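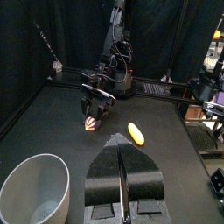 About Rulell

Rulell is a translation and technical writing company based in Pusport. We write, translate and check the printed matter that goes out with products: user guides, safety sheets, packing inserts and spare parts lists.

The company was started by Brenda Hebden, who had spent 6 years writing manuals for a pump manufacturer and was tired of seeing them badly translated. For the first two years she worked alone from a room above a bakery on Rolta Street. We now have the whole of the first floor at Hirvonen House, a short walk from the station.

What we do

Most of our work is from English into the Nordic languages and back again. Every text is read by two people before it leaves us, and the second reader never sees the first reader's notes. It takes longer, and our quotes allow for it.

We keep a word list for each customer. The largest has 1,516 entries and is still growing – it began as a single sheet of names for valves. Customers own their lists and can ask for a copy at any time. 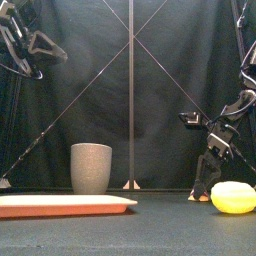
Two arms at the work surface.

We do not take on legal contracts, medical records or marketing slogans. If you need one of these, ring us and we will pass on the name of someone who does.

Working with us

The smallest job we accept is 700 words. Send the text as it stands, even if it is not finished, and you will have a price by the end of the next working day. Drawings and tables are charged separately.

The office is open from 8.30 am to 5 pm. We close for two weeks in July, and work sent in during that time is dealt with in the order it arrives.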